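Teaching Tilla the laundry
6 min read

I'd been in the Nekolow workshop for maybe a minute before Liesl Pfister put the controls in my hands. She does that to everyone, she told me, because it saves a lot of explaining. You move your arms, Tilla moves hers (they all say "her" at Nekolow, so I gave in), and every little wobble goes into the recording.

"People grip way too hard at first," Liesl said, laughing at me a bit. "You can't feel the cloth, so you squeeze. Then the robot learns to squeeze!"

Loading a washer is this spring's big task, and it's a lovely messy one. One arm goes down into the bucket for the clothes while the other waits over by the drum. I asked why they hadn't started with something stiff, like boxes or cups, and she groaned. They did boxes all winter. "A box is the same box every time. A shirt never lands the same way twice, and dark stuff is the worst — it all turns into one big lump." 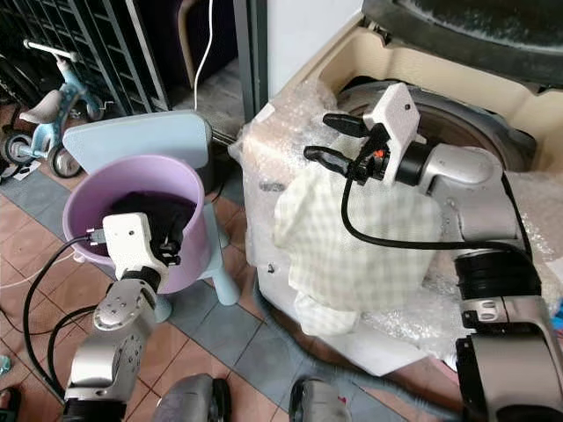

How many times is enough?

I put that one to Gijs Bakker, who looks after the recordings and had been quietly eating a sandwich behind us. He had the number ready. They're at 1,917 runs for laundry, and 901 of those made it through his sorting.

"The first 500 I'd throw out tomorrow," he said. "We were all doing it differently. Liesl goes in from the top, I scoop from the side, and Tilla ended up doing something halfway between the two, and it was terrible."

So now they have house rules. Go in from the top, pause before you close the fingers, and if you fumble, keep going and fix it. That last one surprised me! I figured they'd want only the clean takes, but Gijs loves a good fumble. A sleeve slips, you go back for it, and the robot gets to see what going back looks like.

I asked whether it gets boring. Liesl said six sessions in a row is her limit, and after that her shoulders start to complain. She listens to radio plays while she works. Gijs said he can tell from the recordings when she's reached a tense part.

Next up is getting the clothes out again, wet and twisted together, and neither of them sounded in any hurry to start.

Contact the editor | © Koster Notebook | Back to top

Recent
Three mornings at the Brasville repair shop
Why your robot needs a slower teacher
Folding towels by remote control, badly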